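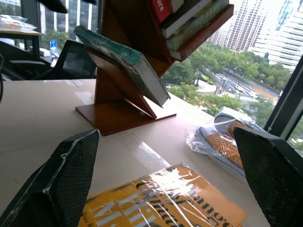 Change the finger pads before they fail

Most of the maintenance sheets I am sent for small gripper cells treat the finger covering as a consumable with one condition: fitted or missing. I think this is wrong, and that the covering deserves the same attention as the wrist joint or the cabling.

The left pad on our cell has a slightly frayed seam along its upper edge. The diamond texture is what does the gripping, and a technician looking only at the texture would pass it. I would not. Once a seam lifts, the covering can creep under side load, and the fingertip is no longer where the controller believes it to be. On a hard box this hardly matters. On a book in shrink film, lying flat on a glossy desk, the finger has to get under a thin edge, and a small error means it skates over the top.

Hina Tanoli, who keeps the Jandow cell running, changes pads in pairs every 824 cycles whether or not they look worn. Thịnh Tạ objects that this throws away good material, and he is right about the material. He prefers to inspect and replace one side at a time. My objection is that a new pad opposite an old one gives uneven friction, and the object turns as the fingers close. We lost most of November to a fault of that sort, logged as a vision error until Lamai Nakpan swapped the two fingers over and the drift changed direction.

The procedure is short. Power down, remove the 2 screws at the base of each finger, clean off the old adhesive completely, press the new covering from the tip backwards, and leave it clamped overnight. Then rerun the zero position. People skip the last step. A new covering is thicker than a worn one, and the old closing width will squeeze a soft item such as a canvas shoe harder than intended.

The sheet should also carry a line for the seam, separate from the line for the surface. I have added one to ours.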